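We use cookies to improve your visit. Accept | Manage settings

Bevano open day, 3 Nov 2020

The flyer promised a working pottery. I drove to Paterson for it and got a hallway, a gift counter and a talk that ran long.

Mugs are what Bevano wants you to buy, and I'm still not sold. The guide called every glaze one of a kind, then showed us a shelf of near twins. The green and blue swirl on white, with its rounded, wave-like shapes, is the best of them, and it looks fine on a plain pine table. I left without one.
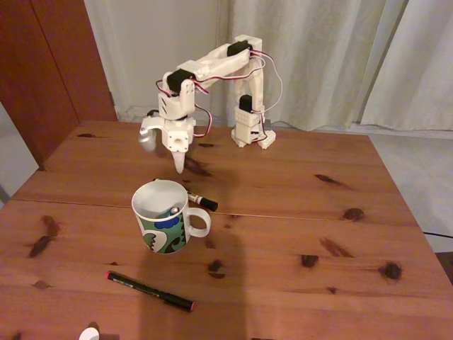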